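影の縁が階段状になる(シャドウマップの解像度とバイアスについて)

カテゴリ:3DCG・レンダリング > リアルタイム描画
投稿日:2020年2月4日
閲覧数:3,221

投稿者:yoru_kage

自作のビューアで平行光源の影を出しているのですが、影の縁がきれいな直線にならず、細かい段々になります。環境と試したことを書きます。

描画はOpenGL 3.3、影は一般的なシャドウマップ方式です。深度テクスチャは1枚で、カスケードは使っていません。光源は平行光源が一つ、正射影の幅は600(シーンの単位はセンチメートル)です。フィルタは入れておらず、シェーダーの中で深度を1回比較しているだけです。

試したことは次のとおりです。

・画面側のMSAAを有効にした。物体の輪郭は滑らかになったが、影の縁は変わらない。
・深度バイアスを大きくした。段差はそのままで、物体の接地部分から影が離れた。
・深度テクスチャの形式を16ビットから24ビットに変えた。面に出ていた縞は減ったが、縁の段差には効果なし。

テクスチャの解像度を上げれば改善するのは分かるのですが、古いノートPCでも動かしたいので、できれば避けたいです。解像度を据え置いたまま改善する方法はあるでしょうか。また、バイアスの決め方に定石があれば教えてください。

投稿者:Radwan

解像度を上げるのが一番早いです。2倍にして駄目なら4倍にしてください。それか影をぼかす。うちではFollitzのビューアに付いている「ソフトシャドウ」をオンにしたら気にならなくなりました。中で何をしているかは知りません。

投稿者:texel_mado

症状は典型的な透視エイリアシングと投影エイリアシングの組み合わせだと思います。MSAAが効かないのは正常な挙動です。MSAAが処理するのはポリゴンの輪郭だけで、シェーダー内の深度比較の結果は平滑化されません。16ビットから24ビットへの変更も深度方向の精度の話なので、縁の形には関係しません。

段差の大きさは、シャドウマップの1テクセルが画面上で何ピクセルに引き伸ばされるかで決まります。カメラが被写体に寄るほど段は大きく見え、受ける面が光に対して浅い角度になるほど一方向に伸びます。単色で無地の面に落ちた影では特に目立ちます。模様のあるテクスチャなら同じ段差でもかなり紛れます。 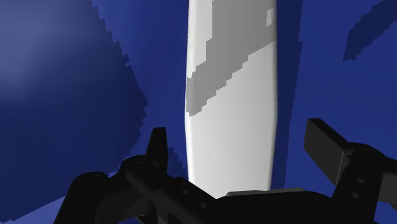 1. 正射影の範囲を詰める

最初にやるべきなのはこれです。幅600のうち、実際に影が必要な範囲はどのくらいでしょうか。影を落とす物体と受ける面の境界ボックスを光源空間で求め、それに合わせて投影を絞ってください。仮に幅100で足りるなら、同じテクスチャのままテクセル密度は一方向あたり6倍になります。描画コストは増えません。

余白は少し取ります。私は必要幅100に対して105で設定しています。余白がないと、PCFを入れたときに端でテクスチャの外を参照します。あわせて、境界の外は影なしになるようにGL_CLAMP_TO_BORDERを指定し、境界色を1.0にしておいてください。

2. テクセル単位でスナップする

範囲をカメラに追従させる場合、投影の原点がテクセルの途中に来ると、カメラを動かすたびに縁がちらつきます。光源空間での原点座標をテクセル幅の整数倍に丸めれば止まります。範囲の大きさ自体が毎フレーム変わると丸めても効かないため、幅は固定値にします。静止画しか出さないなら不要です。

3. PCFを入れる

深度値そのものをぼかしてはいけません。比較した後の0か1の結果を平均します。sampler2DShadowを使い、GL_TEXTURE_COMPARE_MODEをGL_COMPARE_REF_TO_TEXTUREに、フィルタをGL_LINEARにすると、多くの環境では1回の参照で2×2の比較結果が補間されます。まずこれだけを有効にして結果を見てください。足りなければ3×3に広げます。古いノートPCでは5×5以上は重いと思います。

なお、PCFは段差を中間調で埋める処理です。テクセルが画面上で極端に大きい状態だと、ぼけた階段になるだけです。1を済ませてから入れてください。

4. バイアス

定数バイアスだけで調整しようとすると、浅い角度の面に縞が残るか、接地部分の影が離れるかのどちらかになります。傾きに応じたバイアスを併用します。OpenGLなら深度パスでglPolygonOffsetを使い、factorを1から2、unitsを1から4あたりで始めて、縞が消える最小値を探します。

受ける側の座標を法線方向に少しずらす法線オフセットも有効です。ずらす量はテクセル幅に比例させます。範囲を詰めるとテクセル幅が小さくなり、必要なバイアスも減るので、調整は必ず1の後に行ってください。順序が逆だと二度手間です。

影の途中や縁の近くに、小さな明るい部分が孤立して出ることもあります。原因は複数あり、バイアス過多による光漏れ、遮蔽物の側の細い隙間、薄い形状がテクセルの間に落ちた場合などです。バイアスを一時的に0にして再描画し、その部分が消えればバイアスが原因です。残るなら形状か解像度を疑ってください。

5. それでも足りない場合

カスケードに分割します。ただしカメラの前後に広い空間がある場合の手法なので、机の上程度の範囲を映すビューアなら、1と3で足りるはずです。

投稿者:yoru_kage(質問者)

詳しくありがとうございます。必要な範囲を計算したところ、幅はほぼ100で収まりました。105に変更しただけで段差はかなり細かくなり、2×2の補間を足すと通常の距離では見えなくなりました。

バイアスはfactor 1.5、units 2で縞が消えています。Rurkolis形式のモデルを読み込んだときだけ接地部分に隙間が残りますが、底面の法線が裏返っていたので、これは別の問題のようです。

Radwanさんの解像度2倍も試しました。縁は改善しましたが、手元のノートPCではフレームレートが落ちたため見送ります。

投稿者:texel_mado

法線が裏返っているなら、深度パスのカリング設定も確認してください。前面カリングにしていると、その面だけ深度が書かれません。Udicoの変換ツールを通している場合は、軸の入れ替え時に面の巻き順が反転することがあります。出力設定に巻き順の項目があります。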